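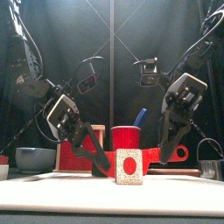

Astlow Robotics Open Day: Questions We Get Every Year

Last updated by Ruoxi Xu, who answers the open day inbox and would like to answer it slightly less.

When is it?

Wednesday, doors at 2 in the afternoon. The last group goes in at 5, and at 6 we turn the lights off, which most people take as a hint.

Do I need a ticket?

Yes. They're free, but there are 300 of them and when they're gone they're gone. Please don't book six "just in case." We can see you doing it.

Where do I go?

The Haddadin building, side entrance on the parking lot side. The front entrance has a large sign saying Astlow and a locked door. We've asked about the sign.

What will I see?

The main stop is the two-arm table. Two robot arms hang over one white tabletop and work on whatever has been put there: a mug, a bowl, a little crate, a metal pail, a red thing or two shaped like a handle. Each arm has a gripper with two black fingers and its own small camera near the wrist. You watch from behind the yellow line while Ziad Najjar talks you through it. After that there's a short stop at the repair bench, then coffee.

I saw a robot doing backflips online. Will yours do that?

No. Ours are attached to something.

So what do they do?

They pick things up and put them somewhere else. If that sounds dull, try it with oven mitts on, one eye shut and a friend's arm in place of your left one. Some visitors leave after five minutes and others have to be walked out at closing time. We've never been able to guess which ones from looking at them.

Are the arms controlled by a person?

Some of the time. In the first half of each session, Tamer Awwad drives both arms by hand from a station off to the side. In the second half the software gets a turn at the same table. Ziad tells you when the switch happens, so you'll know whom to blame.

What happens if it drops something?

Somebody picks it up and the run starts over. Last year a group from Dirnia cheered every drop, and Tamer has asked me to mention that he could hear them.

Why are there cameras on the wrists?

The software uses them to get a close view of whatever the fingers are about to touch. You're welcome to ask Ziad for the long version. Bring a chair.

Why is there a black curtain behind the table?

It keeps the background plain. It also hides Fares's desk.

Which Fares?

There are 2 of them. Fares Fakhoury built the table and can tell you about motors and cables. Fares Hijazi writes the software and can tell you why the motors and cables are at fault. If you email asking for "Fares," your message will be forwarded back and forth until one of them goes on vacation.

Can I touch the robots?

No.

Can my kid touch the robots?

Also no, though we admire the approach. There's a spare gripper at the repair bench, unpowered, that anyone can open and close by hand. It's the most popular thing in the building, and I include the robots in that.

Is there an age limit?

Children have to be 11 or older for the two-arm table. Younger ones can go to the repair bench and the cookies with an adult. The adult is also limited to a reasonable number of cookies.

Can I bring something for the arms to pick up?

You can bring it and show it to Ziad, who will look interested. We don't add new objects during the sessions. Please, no more eggs.

Can I take photos?

Yes, without flash. Video is fine too. Don't lean over the line for a better angle — the arms stop when someone crosses it, and then everybody has to wait while Tamer resets them and sighs.

Is it loud?

Less than you'd think. Mostly it's a whir and the occasional clunk. The air conditioning is worse.

Is the room wheelchair accessible?

Yes, all of it, and there's a clear space kept at the front of the line. If you'd like a quieter session, the one at 5 usually is. Put a note on your booking and I'll move you.

Who pays for all this?

Astlow does, and Voltero pays for the coffee. If you have complaints about the coffee, you now know where to send them.

Are you hiring?

Sometimes. Ask either Fares. They'll each send you to the other one.

My question isn't on this page.

Write to the open day inbox and put "question" in the subject line. I reply within a day or two, or faster if it isn't about parking. The lot is free after 1.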